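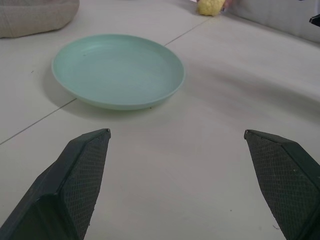
FOR IMMEDIATE RELEASE

Pundonell Questions "No-Knead" Claims, Publishes Its Own Sandwich Loaf Tests

STILLOTVILLE – Pundonell, the small flour mill and baking school on the east side of Stillotville, has released the results of a winter of test baking aimed at one question: how much of what home bakers are told about no-knead bread holds up in an ordinary kitchen oven. The mill's answer is that some of it does, a fair amount depends on the flour, and a few of the most repeated promises did not survive the first batch.

The full notes are free to read at the school's front desk and will be mailed to anyone who asks for a copy. They cover white sandwich bread, a half whole wheat loaf and a seeded loaf baked in a tin. Round crusty loaves baked in a covered pot were left out on purpose.

"Everybody photographs the round one," said Vandana Dixit, head of teaching at Pundonell. "It looks great and it is great. But people come into class and tell us they want something they can put ham on. Then they take the same recipe, drop it in a loaf tin, and wonder why the top is flat and the bottom third is gummy. I got tired of telling them it was their oven."

The testing grew out of complaints. Over the past few years the mill has sold flour with a no-knead recipe printed on the back of the bag, a recipe it inherited from a former supplier, Cekemmont, and never looked at very hard. Pundonell now says that recipe was too wet for its own flour and should not have been printed. It has been pulled from the bag starting with the March milling. Customers holding older bags can keep using the flour as normal. The mill suggests ignoring the back.

What the testers did

Dixit and miller Urmas Pētersons split the baking between the school kitchen and their homes, on the theory that a teaching kitchen flatters bread. Each dough was made once as written, then again with less water, then again with a short round of folding in the bowl. Loaves were cooled all the way before slicing. Pētersons, who describes himself as "the one who wanted to cut them hot," was overruled.

The base dough used the mill's white bread flour, fine salt, instant yeast and cool tap water. No bread improver was added, and no milk powder. Pētersons would not allow a stand mixer for the main tests, and the release of a separate set of mixer notes has been talked about but not promised.

What held up

A long rest does build strength in dough without kneading. The testers do not dispute this. A dough mixed in the evening and left overnight in a cool room stretched well in the morning and baked into a decent loaf, provided the water was cut back from the original recipe.

The overnight loaf also had better flavor than the quick one, and tasters preferred it when it was served plain. When it was toasted and buttered, they split down the middle, and two of them changed their answers when asked again the next week. The mill does not think much weight should be put on taste panels made up of friends and relatives, its own panel included.

What did not

The claim that no-knead bread takes five minutes of work did not hold up. With tin greasing, shaping, washing the bowl and scraping dough off the counter, nobody on the team got close. Dixit says the honest number depends on how much you mind a dirty counter.

The claim that any flour will do fared worse. All-purpose flour from the grocery store made a loaf that spread, sank a little in the middle and tore when spread with cold butter. The half whole wheat version soaked up more water and came out better than expected, although it needed a longer bake than the recipe gave it.

The team also looked at the popular advice to leave dough in the refrigerator for days and bake "whenever you feel like it." Up to the second day the dough was fine. After that it grew slack and smelled strongly sour, and the loaf stayed pale no matter how long it sat in the oven. Pētersons notes that Pundonell sells flour and would be happy for people to keep making dough and throwing it out, "but I would not put that in a class handout."

The recipe the mill is prepared to stand behind

For a standard loaf tin holding a 2-pound loaf:

4 cups white bread flour, spooned into the cup and leveled
1 1/2 teaspoons fine salt
1/2 teaspoon instant yeast
1 1/2 cups cool water
1 tablespoon neutral oil, plus more for the tin

Stir everything together until there are no dry patches. Cover the bowl and wait half an hour. Wet one hand and fold the dough over on itself eight or nine times, turning the bowl as you go. Cover again and leave overnight in a cool spot.

In the morning, tip the dough onto a lightly floured counter. Pat it into a rectangle as wide as the tin is long, roll it up snugly and pinch the seam. Set it seam down in the oiled tin. Let it rise until the top of the dough is just above the rim. Depending on the kitchen, that can take anywhere from one hour to nearly three. A clock is not much help at this stage.

Bake at 425 degrees for 15 minutes, then at 375 degrees for another 25 to 30. Turn the loaf out and tap the bottom. If it sounds dull, put it back on the bare rack for five more minutes. Let it go fully cold on a rack before cutting.

The folding step means the recipe cannot fairly be called no-knead, and the new bags will not call it that. They will say "Overnight Tin Loaf."

A second opinion

Before printing, Pundonell asked Bilal Hakim, who bakes for the lunch counter at Obeidat in downtown Stillotville, to try the recipe without help. His first loaf was fine and his second stuck to the tin. He asked for the oil to be listed in two places, and the mill compromised on one line.

Hakim is not persuaded that the overnight rest is worth planning around. "I made the same dough with more yeast and had it out by lunch," he said. "Is theirs better? A bit. Would my customers know under tuna salad? I doubt it."

Dalal Obeidat, who owns the counter, said she has no plans to change the house bread.

Classes and copies

Pundonell will teach the tin loaf in its regular beginner class this spring. The class runs from 9 a.m. to noon and students take home a shaped dough to bake the next day. Bring a tin if you have one you like. The school's tins are old and some of them leak oil at the corners.

The first printing of the test notes is 200 copies. They include the failed batches, with the water amounts, and a page on shaping by Dixit. There is no charge. Readers who get a different result with the same flour are invited to write it down and send it in, with the brand of yeast and the size of the tin. Letters that say only that the recipe did not work will be read, but the mill cannot do much with them.

About Pundonell

Pundonell has milled wheat in Stillotville since 2000 and added its baking school later. It sells white, whole wheat and rye flour from the mill store and through a handful of local grocers.

Press contact: Qusai Awwad, Pundonell mill office, Stillotville. Sample loaves are available to reporters on request and should be picked up before 3 p.m.

###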